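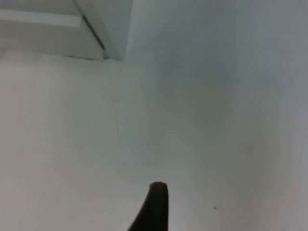
Blog > Robots > Drawer diaries

So we finally hit 184 demos for the drawer task! Rocío wanted 209 by the end of February and, well, no.

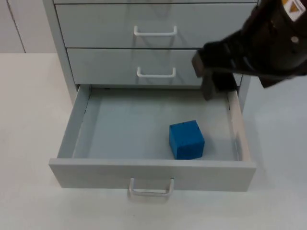 I've been driving the arm most afternoons and I'm getting pickier about what I keep. Mirta says vary the cube more, so I do – a bit right of center in the drawer, then way over left. The gripper waiting at the back right is a start I really like, and we only have 14 of those.

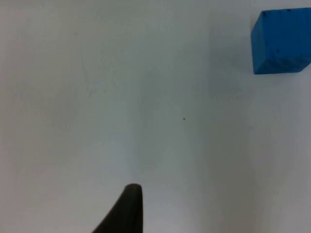 Wrist view, cube out on the table.

Next up, two cubes!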